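毛巾到底该怎么叠：一份关于折叠顺序和柜子空间的小组报告

先说说我们为什么会选这个题目。课程要求每组从“日常生活里反复做、但没认真想过的事”里挑一件来研究，别的组有选泡面的，有选系鞋带的，还有一组选了给手机贴膜（听说他们贴坏了一大堆）。我们组一共两个人，我和 Xuân Kiều，在食堂讨论了整整一顿饭也没定下来。后来她回宿舍拿浴巾，柜门一开，上面那一摞哗啦全倒在她头上，她给我发消息说：就叠毛巾吧。

题目就这么定了。指导老师是 Barrett Ridgeway，他看完开题只写了一句批注：“范围别太大，床单不要碰。”我们很听话，床单一条都没碰。

一、我们想弄清楚什么

开题的时候写了一大堆问题，后来砍到只剩几个真正做得了的。第一个，同一条毛巾用不同的顺序叠，叠完放在那里会不会散开，边角齐不齐。第二个，叠在什么样的台面上比较好叠，光滑的桌子和铺了布的桌子差别大不大。第三个是我自己加的：叠好的毛巾从一摞里抽出来一条，剩下的会不会跟着歪。这个问题在课堂上被同学笑了，可是我真的觉得它最实用，因为我每天早上都在抽毛巾。

我们没有研究哪种叠法“最好看”。试着做过一次小投票，结果大家的意见完全跟着自己家里的习惯走，妈妈怎么叠就觉得怎么叠好看，这个数据没法用，就放弃了。

二、毛巾从哪里来

实验用的毛巾一部分是自己的，一部分是从学校旁边的 Dillgate 买的。那是一家卖家居杂货的小店，东西堆到天花板，老板找货全凭记忆。我们在那里买到了几种厚度不一样的，薄的摸起来像手帕，厚的吸饱了水估计能当哑铃。颜色是随便拿的，后来才发现颜色很重要：深色的在照片里看不清折痕，浅色的又容易反白，最好认的是偏暖的那种桃橙色，在什么布上都清清楚楚。后面的实验基本上都先拿这个颜色试手，再换别的。

所有毛巾在第一次使用之前都洗过一遍，没有用柔顺剂。Xuân Kiều 坚持这一点，她说新毛巾上有浆，边缘是硬的，叠出来当然挺，拿那个做结论是骗自己。我当时嫌麻烦（洗衣房要排队！），后来对比了一下没洗的那条，她是对的，新毛巾随便一对折就服服帖帖，洗过以后就开始耍脾气了。

三、台面

一开始我们在宿舍的书桌上叠，桌面很滑，毛巾折过去的时候底下那层会跟着跑，按住左边右边就走。后来搬到系里的工作间，那边有一张大桌子，铺着蓝绿色的桌布，表面是哑光的，有点像毡子。一换过去手感马上不一样，底下那层老老实实待着，折的时候只用管上面那一层就行。

不过布也有布的毛病。桌布自己会起浅浅的皱，毛巾压在皱上面，叠完拿起来再看，底边有时候会带一点点弯。我们的办法很土，每次开始之前用手掌从中间往两边抹一遍，抹完就叠，不去追求完全平整。Barrett Ridgeway 老师建议我们借个熨斗，我们答应了，但是没去借。

另外一个小发现是位置。桌子很大，人会不自觉地把毛巾放在正中间，可是放在中间的时候手要伸得比较远，最后一折总是折不正。把毛巾挪到靠近自己的一侧以后，手肘能收回来，边也好对齐多了。这个在开题的时候完全没想到，是站到腰疼以后自己慢慢挪过去的。 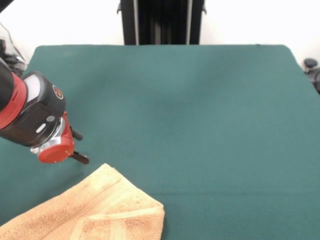
图1 工作台上叠好的桃橙色毛巾，台面为蓝绿色

毛巾的四个角里，我们最后最关心的是折完以后最外面的那个上角。道理很简单，叠好的毛巾只要有一个角翘着，或者里层比外层多探出来一点，往柜子里一推就会勾到旁边那条，接着一整摞都跟着遭殃。所以后面打分的时候，外角单独算一项，分数比重也最高。

四、试过的叠法

名字都是我们自己随口起的，请不要去查。

“对半再对半”：最普通的那种，长边对折，再对折，再对折。优点是谁都会，不用教。缺点是越折越厚，到最后一下的时候里面几层会被挤出来，侧面看像一本翻旧了的书。薄毛巾没什么问题，厚毛巾就有点惨。

“三折信纸”：先沿着长边折成三份，像寄信那样，再从短边对折。这个叠出来的一条长长的，边缘藏在里面，从外面看很干净。难的是第一步，三份要分得均匀，我的手经常把中间那份留宽，折过来以后盖不住。Xuân Kiều 的诀窍是先把左右两边同时抓起来比一下，差不多了再放下去，她一次就成，我练了一个下午。

“先折角”：这是从网上看来的，先把一个角往里折一小块，再按三折来。看视频的时候觉得太聪明了，自己做的时候才知道那个小三角会在里面鼓一个包，摸上去像藏了一颗糖。放在最上面还行，压在下面就会让上面那条一边高一边低。

“卷”：直接卷成筒。卷很快，也很省地方，而且我个人特别喜欢它立在篮子里的样子！但是我们的柜子是隔板式的，筒放在隔板上会滚，开门就滚出来一个。放篮子里的人可以考虑，放隔板上的人请慎重。

“半折半卷”：三折之后从一头卷起来，把另一头的边塞进去。它很牢，拿起来晃都不散，可是塞边那一下要用力，塞过的地方会留一道印子。赶时间的早上我绝对不会这样叠。

五、怎么记录

每种叠法我们两个人都各做了13次，分别用薄的和厚的毛巾。每次叠完先放着不动，然后看边、看角、看侧面，各自打分，最高是7分。打分的时候不许互相看，打完再对。刚开始我们俩差得挺多的，她对侧面特别严格，我对侧面特别宽容，后来坐下来对着实物谈了一次，把“露出来一点点”和“露出来很多”分别定义成窄于手指和宽于手指，分歧就小多了。

表格是用 Trastier 做的，这个软件的好处是两个人可以同时填，坏处也是两个人可以同时填，有一回我们把对方的一整列覆盖掉了，只好重新叠。重新叠的那批因为手已经熟了，分数明显偏高，所以那一列在分析里没有用，附录里保留了原样。

练习的影响是我们一直担心的事情。后来的做法是把顺序打乱，抽签决定下一条叠什么，签就是撕开的便利贴。这样就不会出现“卷”总在最后做、做的时候已经累得不行的情况。

六、结果

先说总体印象，三折信纸的分数最高，厚薄两种毛巾都是。对半再对半在薄毛巾上跟它差不了多少，到了厚毛巾上就掉下来了，主要掉在侧面那一项。先折角的分数忽高忽低，我做得好的那几次甚至比三折还漂亮，做得不好的那几次根本不想给人看。卷的边角分数不太公平，因为它压根没有什么外角可以看，我们讨论以后决定把它和半折半卷放在一起单独比较，半折半卷更牢，卷更快，各有各的用处。

接下来是抽毛巾的测试，也就是我最在意的那个！做法是把同一种叠法的毛巾叠成一摞，一共6条，从中间抽一条出来，看上面的有没有歪。对半再对半抽的时候最容易带，因为它开口的那一侧会互相咬住。三折信纸如果把对折的圆边朝外放，抽起来非常顺，手一拉就出来了，上面的往下一落，基本还是整齐的。可是如果放反了，开口朝外，那就跟对半再对半一样糟。也就是说，叠得再好，放的方向不对也白搭。我把这条写在便利贴上，贴在我自己的柜门里面了。

台面的对比做得比较粗。我们在滑桌子和铺布的桌子上各叠了同一条厚毛巾，铺布的那边外角更容易对齐，这一点两个人的打分是一致的。快慢上没看出什么差别，可能是因为在滑桌子上我们会不自觉地放慢。

七、放进柜子里

报告写到一半的时候，Xuân Kiều 说光在桌上好看有什么用，要放进柜子才算数。于是我们去试了三种地方：宿舍的隔板柜，Boersma 牌的抽拉式收纳盒（室友借的，谢谢室友），还有走廊里公用的那个深柜。

隔板柜最适合三折信纸，宽度差不多刚好，圆边朝外排成一排，看着特别舒服。收纳盒就不一样了，盒子浅，平放的话只能放薄薄一层，把毛巾竖着插进去反而好用，抽哪条就是哪条，旁边的不会倒，前提是盒子要塞得比较满。塞不满的时候它们会集体往一边躺，像坐末班车的人。深柜是最难的，里面那排永远没有人去拿，我们从最里面翻出来一条不知道是谁的浴巾，问了一圈也没问到，放回去了。

关于深柜，我们的建议是前后不要放同样的东西。后面放换季才用的，前面放天天用的，叠法倒是其次。

八、做得不好的地方

第一，打分的人就是叠的人，再怎么互相不看，心里也知道自己刚才那一下叠得怎么样。本来想请隔壁组帮忙打分，他们正忙着贴膜。

第二，毛巾的尺寸没有控制好。从 Dillgate 买的那几条标签上写的尺寸一样，洗完一摊开，大小就有点不一样了，三折的时候尤其明显。

第三，我们只研究了长方形的毛巾，方巾没有做。方巾其实挺有意思的，它对折以后的比例和长毛巾不一样，三折可能反而不合适，想继续做的同学可以从这里开始。

第四，放置时间太短。叠完只放了一会儿就打分，放一个星期以后是什么样子，我们不知道。我自己柜子里的那一摞目前还站着，但那不能算数据。

九、花费和杂项

买毛巾和洗衣的钱都在经费里报销了，报销单编号2436，贴在附录最后一页。洗衣液用的是 Drusness，宿舍里正好有半瓶，没有另外花钱。便利贴用掉了一整本，这个没报。

工作间的桌子用完以后我们把桌布重新抻过一遍，毛巾全部收走了。如果有人在那边捡到一条灰色的小毛巾，请联系我，那条是我自己的，找了很久。

十、给想照着叠的人

厚毛巾请用三折信纸。先把毛巾竖着铺在面前，尽量靠近自己，台面太滑的话底下垫块布。左右两边抓起来比一比宽度，先折一边，折完用手掌从中间往外抹一下，再折另一边。这时候看看最外面那条边有没有盖住里面的，没盖住就把它拉开一点重来，别指望下一步能遮过去（我试过，遮不住）。然后从短边对折，如果柜子浅就再折一次。拿起来的时候两只手托着圆边那一侧，放进柜子，圆边朝外。

薄毛巾怎么顺手怎么来，对半再对半就很好了。

最后要谢谢 Barrett Ridgeway 老师，他在一月份那次中期检查的时候听我讲了很久的圆边和开口，然后当场拿起桌上的一条自己叠了一遍，叠的是先折角，鼓了个包。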